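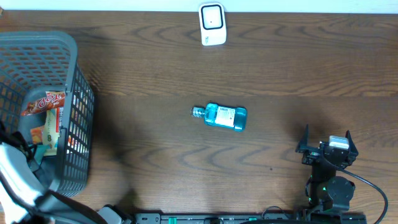

¡Hola! Sigo buscando gente para las charlas vecinales sobre derechos civiles que organizo en Mundlow, y me faltan manos (y voces). Si alguna vez has discutido sobre matrimonio igualitario en una cena familiar y has salido con ganas de más, escríbeme.

Necesito moderadores y personas que quieran contar su historia ante un grupo pequeño, de 48 sillas como mucho. No pido experiencia, pero sí que sepas escuchar sin interrumpir, ¡que a mí todavía me cuesta!

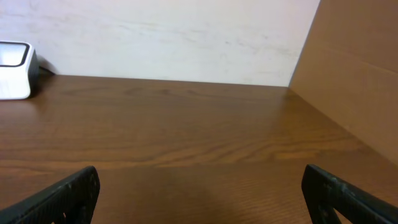 Boletín Paewai, n.º 118, pág. 4

Empezamos en septiembre, a las siete de la tarde, en la sala Drellon. Pago el transporte y 156 euros por ciclo a quien modere; los relatos personales son voluntarios. Manda unas líneas sobre ti al buzón de Wolov antes de que acabe agosto.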